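The Pot That Lives on the Table

By Gerardo Rivera
July 2024

Print this article | E-mail this article

I own one good teapot and four bad ones, and until this summer I would have told you they all did the same job. Then I spent a long afternoon with Sebastião Mendonça, and now I can't pour a cup without tilting the thing up to look at the holes behind the spout.

Mendonça runs Andrade, a narrow shop in Wistavberg that sells teapots, cups and very little else. The door number is 1662, painted so faintly that I walked past it twice. Inside there are shelves on both walls and a counter at the back with a kettle that is almost always on. He has been selling pots for 19 years and he still picks each one up as if it had just come out of the box.

What he loves best are the small ones. "People come in wanting a big pot because they think a big pot is generous," he told me. "Then they make tea for one person every morning, and half of it goes down the sink." A small pot gets used. It stays out on the table, it gets washed by hand and set back in the same spot, and after a month or two you reach for it without looking. 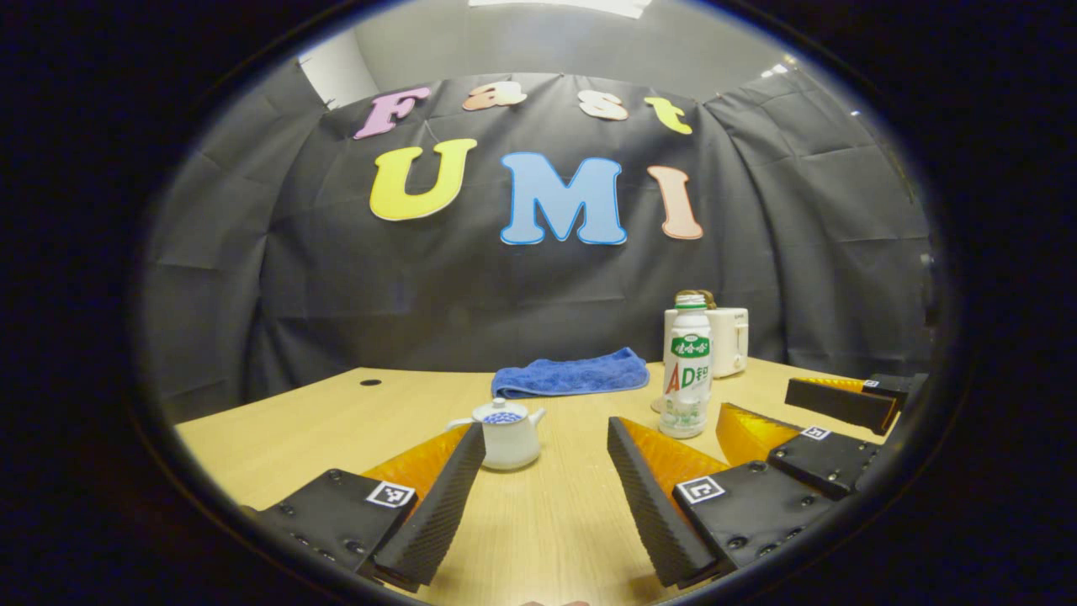 White with a little blue is the combination he can never keep on the shelf. I asked him why, and he shrugged and held one up to the window. It goes with everything, he said, and it goes with nothing in particular, so you can put it next to a plain mug or your grandmother's fancy cups and it looks fine either way. I have tested this at home with some very ugly mugs and he is right!

Blue painting on white pottery is old, far older than any shop, and it has been copied so many times in so many countries that a pot can have waves or flowers or a whole landscape running around it and still look familiar. Mendonça likes waves best. He says a wave keeps going when you turn the pot, so there's no front and no back, and a left-handed person gets as much of the picture as a right-handed one.

Then there is the matter of how it pours. He filled three pots for me, one after the other, and had me pour each into the same cup. The first dribbled down its own chin and left a ring on the counter. The second poured well until it was half empty and then began to glug. The third, the smallest and the cheapest, made a clean thin stream and stopped the instant I tipped it back. I laughed out loud. I made him let me do it again.

Here is what he looks for, and what I now look for too. The tip of the spout should be at least as high as the rim under the lid, or the pot will spill before it's full. The lid should sit down into its seat with a bit of a collar, and it should have a knob you can hold when it's hot - a flat lid is a pretty thing and a burned thumb. The handle needs room for your knuckles. And a short spout is much easier to clean than a long curving one, which he demonstrated with a bottle brush and a great deal of satisfaction.

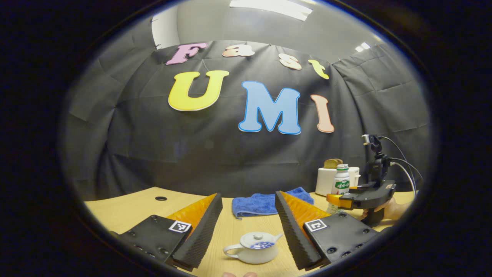 He is firm about towels. A cloth belongs on the table whenever there's a pot on it, and it doesn't have to be a nice one. Microfiber is good for drips and for drying the outside of the pot, though he rinses it plain, with no fabric softener, which leaves a coating and makes the cloth push water around. For the inside he uses nothing at all. Hot water, upside down on the rack, lid off. Put the lid back on a damp pot and you will smell it by the weekend.

On soap we disagreed a little. For glazed ceramic he says a drop of dish soap is perfectly all right as long as you rinse well. I grew up in a house where soap in the teapot was close to a crime, and I still can't do it. We do agree on tea stains, which come off with baking soda and a damp finger.

Breakfast is where a small pot really earns its place, and toast is the reason. Tea and toast take close to the same time if you start the kettle first. Mendonça's routine goes like this: kettle on, a splash of hot water into the pot to warm it, swirl and tip it out, leaves in, water in, bread down. By the time the toast is up and buttered the tea is ready. He uses a black tea called Hetik in the mornings and gives it 3 minutes. I like mine stronger and usually get distracted by the jam anyway.

In June he cleared the middle of the shop and set out 40 pots on one long table for people to pick up and try with water. It was so busy that he plans to do it every year. Customers brought pots from home as well, and one woman left with a new lid from his drawer of spares, an odd one, slightly too gray for her pot, and she was delighted with it.

That drawer deserves its own article. Lids break long before pots do, mostly in the sink, and Mendonça keeps every orphan that comes his way. If you have a lidless pot in a cupboard, measure across the opening at the inside of the rim and bring him the number, or better, bring the pot. He won't promise anything. He found one for mine, one of the bad four, and it has moved up to second place.

I also asked him what to do with a pot that pours badly and that you love too much to give away. He takes a tiny smear of butter on his fingertip and touches it to the underside of the spout, which helps the drips let go. It's an old trick and it only lasts a cup or two. After that, he says, put flowers in it.

Andrade is two doors down from the Storura bakery in Wistavberg, closed Mondays. Bring your own pot if you'd like it tested.

Last updated: Wednesday, 2:15 p.m.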